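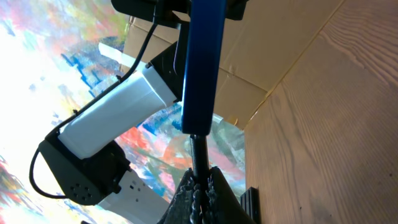 Ustbridge support writes that the two-arm cell is in working order and that the stoppages on our open day were "within normal demonstration behavior." They ask us to close the ticket.

I'm not closing it. Status set back to Open.

Product: Nirnach two-arm demo cell
Site: Skisholm, ground floor
Reported: Tuesday, during open day
Priority: Medium (I asked for High)

What we were told: the cell would pack the cardboard box unattended, all afternoon, with visitors standing at the rail.

What we got: 11 runs started, 6 finished. Of the other five, 2 stopped with a grip fault and the rest just sat there until someone pressed resume. A man at the rail asked whether it was waiting for a coin.

Log

1:10 pm. First grip fault. Wiped the ridged pads with a dry cloth as per the manual. Restarted, ran fine.

1:35 pm. Second grip fault. Support by phone says sunlight is confusing the camera and asks us to lower the blinds. Lowered them. Next run stopped anyway, no fault code.

2:20 pm. Support asks if the painted backdrop can come down, too many bright colors. The backdrop was in the site photos we sent before the visit and was approved. Left it up.

2:45 pm. Asked whether the loop in the arm cable has enough slack at full reach. Told it is "to spec." No number given. Asked again in writing, see below.

3:30 pm. Jelínek software update pushed remotely, without asking us. Two runs after that, both finished. Support counts this as the fix. I count it as two runs.

Still needed from Ustbridge
- fault logs for the silent stops
- the cable slack figure
- what the update changed
- whether the box flaps have to be taped open, as the manual and the phone line disagree

We have another group coming in November. If the cell can't get through an afternoon by then we'll show the old conveyor, which is dull but moves.

Ticket stays open pending the logs.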